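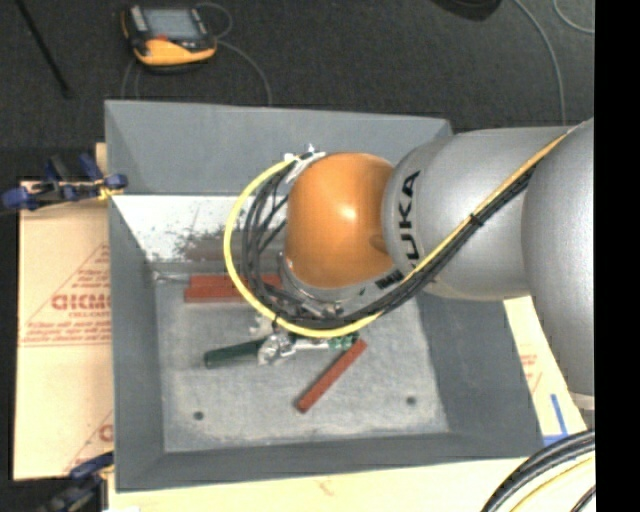

Tirkemstead Allotments & Gardens Board > Growing > Onions and garlic

Thread: Garlic in now or wait until spring?

jessiegunn
Posted 16 December 2025
I took over a half plot in June and never got the garlic in this fall. I have 40 cloves of a softneck called Fallero sitting in a paper bag in the garage. The ground is cold but not frozen, and it drains fairly well except for one corner by the path. Should I plant this week or hold them until spring? The packet only says "plant in fall" and doesn't give a month.
Jessie Gunn

plot188
Plant them. I have put garlic in the week before Christmas four years out of the last six and had decent bulbs each time. They come up later than the early ones and catch up by May. Two inches deep, six inches apart, pointed end up. Keep them out of that corner.

mudlark_ann
I would wait. Softnecks don't need as much cold as hardnecks, and a clove sitting in wet soil with no roots on it is asking for mold. I lost most of a row that way two winters ago. Since then I start late ones in pots in the cold frame and move them out when the soil dries up a bit.

plot188
Was that on the low side, near the ditch? Everything rots down there.

mudlark_ann
Yes, the low side. But Jessie says part of hers is wet too.

jessiegunn
Only the one corner. The rest was fine even after the rain last week. I dug down a spade's depth and it was damp but crumbly.

L Jardine
Crumbly is good enough. I'm with 188 on this. Spring planting works in the sense that you get something, but with me a lot of it stays as rounds – one solid bulb with no cloves. You can eat them or replant them, so it isn't a total loss. If you do wait, put the bag in the fridge for a few weeks first.

One thing I would add is to check the cloves before you plant. Squeeze each one. Anything soft or with a brown patch at the base goes in the kitchen or the trash. Don't peel them.
Lachlan

tomsback40
Fridge is bad advice if they are seed garlic. Mine sprouted in there and then sat with long green tips and nowhere to go.

L Jardine
Sprouting is what you want if they are about to be planted. I wouldn't leave them in there for two months.

tomsback40
You said a few weeks. A few weeks from now is the middle of January and the ground here is usually like concrete.

L Jardine
Fair point. Count back from when you expect to plant, then. Late January into the fridge would be about right for an early March planting.

jessiegunn
OK, so the choice is now in the ground, now in pots, or March. What do people use for pots? I have a stack of the small square ones.

mudlark_ann
Small square ones are fine, one clove each. Ordinary potting mix with some grit in it. Keep them outside or in an unheated frame. Don't bring them in the house, they go leggy and you lose the cold they need. Water them once and then leave them alone unless the mix is bone dry.

plot188
Pots are a lot of work for garlic.

mudlark_ann
It took me one afternoon and I got a full row out of it.

beanpole
Does anyone mulch after planting this late? I bought a bale of chopped straw from Tetora and still have most of it.

plot188
No. Slugs.

L Jardine
I do, a thin layer, and pull it back in March. It stops the birds tugging the cloves out. Netting does the same job if you have slugs. If you find a clove lying on top, push it back in with your finger, or use a trowel if it has roots on it already.

beanpole
Thanks. Might try straw on half and net the other half.

jessiegunn
Thanks, everyone. I'm going to put most of them in the dry end this weekend and do a dozen or so in pots as a backup. Ann, are you all right with them sharing a cold frame with sweet peas?

mudlark_ann
Should be fine. Leave the lid propped open on mild days, the sweet peas will want the air more than the garlic does. And label the pots with the date. I didn't and got mine mixed up with shallots.

tomsback40
Still say March, but let us know how the two lots compare.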